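About Sirnelard

Sirnelard reads state budgets so you can go on not reading them. Kálmán Oláh and Birutė Lill started the newsletter one December, after a 100-page transportation bill turned out to have a dental clinic closing in it. The clinic's patients found out from a sign on the door.

We now cover health and welfare spending in 2 statehouses, with a staff of six and a coffee machine older than most of the legislators' promises. Tímea Csizmadia edits. Jolán Pálfi goes to the hearings, including the ones that start at 9 and get going by noon.

Subscribers pay for nearly all of it. We take no money from parties, lobbyists or hospital chains, though to be fair only one has offered. Corrections run at the top of the next issue, where our relatives can see them.

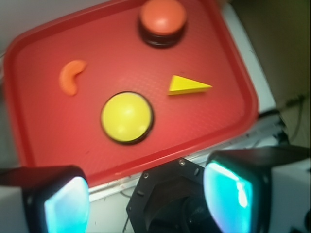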